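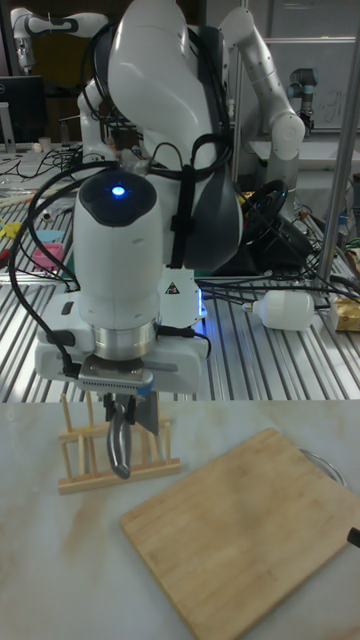 首页 > 教材中心 > 机器人操作学习 > 第7章 从演示到策略:厨房物品的抓取与放置

第7章 从演示到策略:厨房物品的抓取与放置

7.1 引言

前面各章讨论了机械臂的运动学、轨迹规划以及基于力反馈的控制方法。这些方法有一个共同的前提:任务的目标状态可以由设计者事先写明。焊接一条焊缝,起点和终点由图纸给出;搬运一只料箱,箱体尺寸和托盘位置由产线给出。进入家庭和厨房环境以后,这一前提往往难以成立。一只锅应当怎样放进沥水架,取决于锅柄的弯曲程度、架上木杆的间距、架子在桌面上的朝向,以及架上已经放了哪些东西。为每一种组合编写规则,工作量随物品种类迅速增长,而且规则之间容易相互冲突。

模仿学习(imitation learning)提供了另一条途径。研究人员不再逐条描述放置规则,由操作者控制机械臂完成若干次任务,系统记录每一时刻的观测与动作,再以这些记录为训练数据,求得一个由观测到动作的映射,即策略(policy)。本章以“将带柄器具放入沥水架”为贯穿全章的任务,介绍演示数据的采集、策略的训练以及结果的评估方法。

学完本章后,读者应当能够:说明行为克隆的基本形式及其误差累积问题;设计一套用于桌面操作任务的演示采集规程;区分抓取失败与放置失败,并据此分析策略的薄弱环节;对不同训练条件下的实验结果作出恰当的比较。

7.2 任务的界定

研究一项操作任务,首先要确定它的边界。本章所用任务来自Letov实验室的一组桌面实验,其完整表述如下:在桌面上放置一只木质沥水架和一件带柄器具,机械臂从固定的初始位形出发,夹住器具的手柄,将其移至沥水架上方,插入两根木杆之间,松开夹爪并退回。器具在架中保持静止,且沥水架未被推倒,记为成功。

这一表述中有几处需要特别说明。

第一,抓取点限定在手柄上。器具的主体通常面积较大、表面光滑,平行夹爪难以稳定夹持;手柄截面较小,适合两指夹取。但金属手柄多呈弧形,夹爪与手柄之间的接触面积有限,器具在提起后容易绕接触点转动。转动一旦发生,器具相对于夹爪的姿态便不同于抓取时的姿态,后续放置动作必须对此作出补偿。

第二,沥水架不固定在桌面上。若将架子固定,任务可以简化为一段几乎不变的轨迹,策略只需记住坐标即可得到较高的成功率,这样的结果对于真实环境没有多少参考价值。架子可以移动,也意味着不当的接触会改变环境本身。器具的边缘碰到木杆时,架子可能滑动或者倾斜,策略所面对的观测就会偏离训练数据。

第三,桌面上允许存在其他物品。切菜板、玻璃器皿之类的物品不参与任务,但会出现在相机视野中。评估时应当分别报告有干扰物和无干扰物两种条件下的结果。

7.3 行为克隆的基本形式

设时刻 t 的观测为 o_t,操作者给出的动作为 a_t。一次演示是由观测与动作交替组成的序列,全部演示构成数据集 D。行为克隆(behavior cloning)将策略学习视为监督学习问题,即寻找参数 θ,使策略 π_θ 在数据集上给出的动作与操作者的动作尽可能接近。

当动作为连续量时,最简单的损失函数是均方误差。均方误差隐含了一个假设:在给定观测下,合理的动作集中在某一个值附近。本章的任务并不总能满足这一假设。器具接近沥水架时,操作者既可以从架子左侧绕入,也可以从右侧绕入,两种动作都能完成任务,而它们的平均值恰好指向木杆的正上方。以均方误差训练的策略在这种观测下常出现迟疑,或者径直撞向木杆。能够表示多峰分布的策略模型,例如混合密度网络和扩散策略,正是针对这一困难提出的,7.6节将给出具体推导。

行为克隆的另一个困难是误差累积。策略在某一步产生的微小偏差,会使下一步的观测略微偏离训练分布,策略在不熟悉的观测上又会产生更大的偏差。对于持续时间较长的任务,这种偏差可能逐步放大,直至任务失败。常用的缓解办法有两类:一类是在采集阶段有意加入偏离与纠正的过程,使数据集覆盖非理想状态;另一类是让策略一次预测未来若干步的动作,减少单次任务中决策的次数。

7.4 演示数据的采集

7.4.1 采集规程

Letov实验室的数据集共包含391次有效演示,由4名操作者完成,其中Sem Verbeke负责规程的编写与数据审核。演示分布在11种初始布局中,各布局之间的差别在于沥水架的位置与朝向,以及器具手柄的初始方向。

规程要求操作者在每次演示开始前将机械臂恢复至初始位形,并由采集软件核对关节角。操作者通过遥操作装置控制末端执行器的位置、姿态和夹爪开合。演示过程中如发生器具滑落,操作者应当停止动作并标记该次演示,不得用手扶正后继续。被标记的演示单独保存,不计入有效演示,但可用于训练失败检测模型。

7.4.2 观测的组成

观测由图像和本体状态两部分组成。图像取自固定安装的外部相机,本体状态包括各关节角、末端位姿和夹爪开度。外部相机的优点是视野稳定,能够同时看到夹爪、沥水架与桌面;缺点是机械臂本身会遮挡部分区域。当夹爪位于架子正上方时,手柄与夹指的接触处通常可见,器具下缘与木杆之间的间隙则未必可见。相机位置一经确定,在采集与评估期间均不得改动。如确需改动,应当重新标定,并在数据集说明中注明改动前后各包含哪些演示。

7.4.3 时间对齐

图像与关节状态的采样频率往往不同。若直接按照写入磁盘的先后顺序配对,动作标签可能比图像提前或滞后数帧。在自由空间中运动时,这种错位影响较小;在插入阶段,末端移动的距离很短,而动作方向变化频繁,错位会明显降低策略的精度。应以硬件时间戳为准进行插值,并抽查插入阶段的若干片段。

7.5 阶段划分与失败分析

仅以最终成功率评价策略,无法说明失败发生在何处。为此,本章将任务划分为接近、抓取、转移、插入和释放五个阶段,并为每一阶段规定明确的结束条件。例如,转移阶段在夹爪携器具到达沥水架正上方时结束,插入阶段自器具开始下降时起算。

一次评估只记录最早发生失败的阶段。若器具在转移阶段已经转动,随后在插入阶段碰到木杆,评估人员应当回看记录,判断转动是否已超出可补偿的范围,再决定归入哪一阶段。归类标准须在评估开始前写定,不应在看到结果之后调整。

在Tilato策略(本章所用的基准模型)的评估中,失败主要集中于插入阶段,抓取阶段的失败较少。这一分布与任务的几何特点相符:手柄为夹爪留出的容差较大,而木杆间隙为器具留出的容差较小。若仅增加抓取阶段的演示,总成功率的提升必然有限。Fülöp模型在相同数据上采用了动作序列预测,插入阶段的失败有所减少,但在释放阶段出现了一种新的失败形式,即夹爪尚未完全张开便开始后退,将器具带出架外。两种模型的对比说明,对某一阶段的改进可能把困难转移到后一阶段,分阶段记录是发现此类现象的必要条件。

7.6 多峰动作分布的表示

本节从混合密度网络入手,推导负对数似然形式的损失函数,并与7.3节的均方误差进行比较。为便于讨论,先考虑动作为一维的情形。设操作者在给定观测下以相等的概率选择 a = −1 或 a = 1,则均方误差的最优解为 a = 0。读者可先自行验证这一结论,并思考它在沥水架任务中对应何种末端运动,再继续阅读下文的推导。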